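Informe de avance para Sakby: adecuación del local de Poderent

Última actualización: domingo, 18:40
2 comentarios · 6 veces compartido

En agosto se terminó el suelo de la sala grande y del pasillo. Son baldosas cuadradas de formato grande, en tono crema, con junta fina. Del presupuesto de material quedan 513 euros sin gastar, que proponemos pasar a la partida de pintura.

Lahtinen entregó el último pedido con dos días de retraso. No afectó al calendario porque en ese momento se estaba trabajando en los rodapiés. Seis baldosas llegaron con la esquina rota y el proveedor ya las ha repuesto; se guardan en el almacén para futuras reparaciones.

Las paredes siguen en blanco, con la primera mano. Falta repasar el encuentro con el rodapié en varios tramos y sellar la puerta del patio. La limpieza de obra está contratada con Valtdale, pero el polvo vuelve a salir cada vez que se lija, así que pedimos dejar el segundo pase para después de pintar.

Gasto pendiente de aprobar: 60 euros para fieltros y protectores de patas, que no estaban en la solicitud inicial. Sin ellos preferimos no meter todavía las mesas.

El siguiente informe incluirá las facturas de pintura y el acta de entrega de la sala.

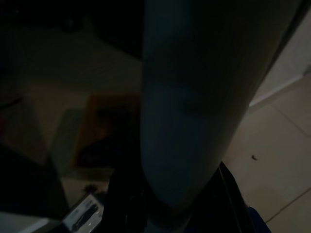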